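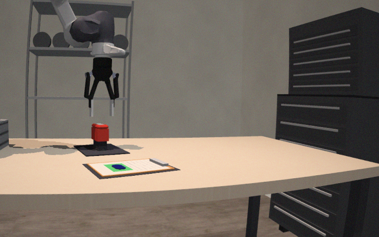

Jeltik is a baked barley and potato pudding from the hill villages above Vastberg, and I've been making it for 16 years, so forgive me if this entry runs on a bit. It's usually served as a side dish, though in my house it's dinner (with a fried egg on top, always!).

Name and origin

The word comes from the local name for the shallow clay dish it was baked in. Older cookbooks call it "shepherd's barley," and I've seen it on menus in Kallio as plain barley bake. As far as I can tell they're all the same thing, give or take the onions. It was winter food to begin with, put together from whatever was in the cellar, and the first written recipe I know of is in a parish cookbook from Vastberg, on a page mostly taken up with pickles.

Ingredients and method

The basic version has pearl barley, grated potato, onion, sour cream, butter and caraway seed. You cook the barley until it's just tender, squeeze the potato as dry as you can stand to, and stir it all together with plenty of salt. It goes into a buttered dish and bakes for 35 minutes in a hot oven, then sits for another 7 before you cut it. I used to skip the sitting part and ended up with soup on my plate every time.

The crust is what people fight over. Vastberg cooks leave the top plain and let it go very dark at the corners. In Kallio they scatter rye crumbs over it, and I have to say I'm on their side.

Variations

Down on the coast at Ikum they add smoked fish and leave out the caraway, and it's lovely, but a lot heavier than it sounds. There's a sweet one too, with apples and honey, made in August when the early apples come in. I've only had it cold, for breakfast, and would happily do that again.

Leftovers keep well in the fridge. Slice them thick and fry them in butter until the edges are crisp.

Related entries
Ikum fish pie
Rye crumb topping
Barley, pearl and pot
Sour cream in baking
Kallio onion bread

Last updated 21 October 2019 | Contact | Copyright, all rights reserved | Back to top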